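Workroom Electrical and Storage Inspection: Checklist with Comments

April | By Gitau Mfaume
Print this page | E-mail this page

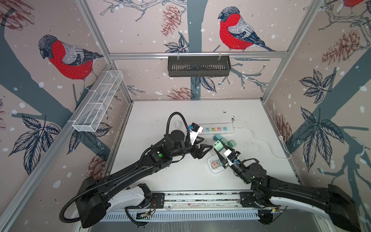

Site: Clomorstead, ground floor workrooms
Inspected by: Gitau Mfaume
Received by: Ji-hoon Yeom
Start time: 8:40 a.m.

Codes: P = pass, F = fail, R = recheck at next visit, N/A = not applicable.

1. Distribution panel

1.1 Clear space in front of panel: P
1.2 Circuit directory legible and current: F
Comment: Circuit 23 is listed as "spare" but feeds the outlets along the north wall. Correct the directory before any further work on that panel.
1.3 Unused openings closed: P
1.4 Signs of heating at breakers: P. No discoloration.

2. Outlets and cords

2.1 Cover plates intact: F
Comment: Two cracked plates by the sink. Replace both.
2.2 GFCI test and reset: P, except the outlet left of the sink, which tripped but would not reset. Taken out of service and tagged.
2.3 Extension cords used as permanent wiring: F
Comment: One cord runs behind the Nam cabinet and under the door. Same finding as last April. Remove it and request a fixed outlet.
2.4 Power strips plugged into other power strips: P

3. Shelving and wall storage

3.1 Tall units anchored: R
Comment: The Jadton unit has one anchor of the two required. Upper shelves unloaded during the visit.
3.2 Load labels present: F
Comment: Labels missing on all shelves rated at 40 pounds. Rullmont supplies replacements.
3.3 Heavy items stored below shoulder height: P

4. Fire and exit

4.1 Extinguisher gauge in green zone, pin and seal in place: P
4.2 Exit door opens fully without a key: P — closer is slow, adjust.
4.3 Emergency light, battery test: F
Comment: Unit went dark after almost 10 minutes. Replace battery and repeat the full-length test.
4.4 Exit route clear: P

5. Follow-up

Items 1.2, 2.2 and 2.3 go to the electrician on one work order. Item 4.3 is to be closed first. J. Yeom will sign for each item on completion and keep the tags.

Contact the safety office | Copyright Clomorstead | Back to top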